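Keeping the drinks cooler in order
Notes for my talk, staff training at Nurville, 28 Mar 2020

Slide 1. Good morning and thank you for coming. I will speak for 12 minutes, then we go to the back room and try it together. Please stop me if I speak too fast.

I look after the coolers for Prarkia. We have canteens and small shops, and each of them has at least one steel cooler for cans. Today I talk only about cans. Bottles have different trays and I don't want to mix the two subjects.

Slide 2. The lane. (Hold up the empty tray and pass it to the first row.) One lane is for one drink, from the front to the back. The curved lip at the front holds the first can. When you load a lane, the new can goes behind and the older can comes forward. Most of you know this already, but on a busy morning it is very easy to put the new can in front and close the door.

Please check the date on the bottom of the can before you load it. If two cans in the same lane have different dates, the earlier one stands in front.

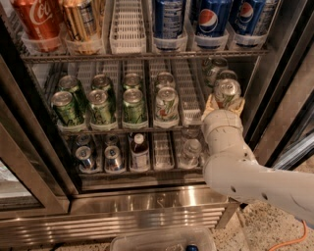

Now the question of colors. A person who opens the cooler doesn't read, she looks for a color. Red for Coca-Cola, blue for Pepsi, green for the next one. So we keep the same colors side by side and we don't move them every week. If the Pepsi has three lanes today, it should have three lanes next month also, unless the order list is changed.

An empty lane stays empty until the right drink comes. I know it looks bad — please don't fill it with something else. When the lane is empty you can clean its base, and the small openings collect more sugar than you think. Warm water, a soft brush, then dry it with a cloth.

Slide 3. Turning the cans. The logo looks to the front. The panel with the small print goes to the back or the side. It takes a few seconds for each lane and the whole shelf looks better.

(Ask the room: who has the Blomqvist shelves and who has the older ones? The older shelves need to be pushed in until you hear the click.)

Slide 4. The list on the door. Write what is missing, the lane and your initials. The orders go out through Clarkoder in the afternoon, so the list must be complete before lunch.

Questions, then the back room. Bring the brushes and the cloths.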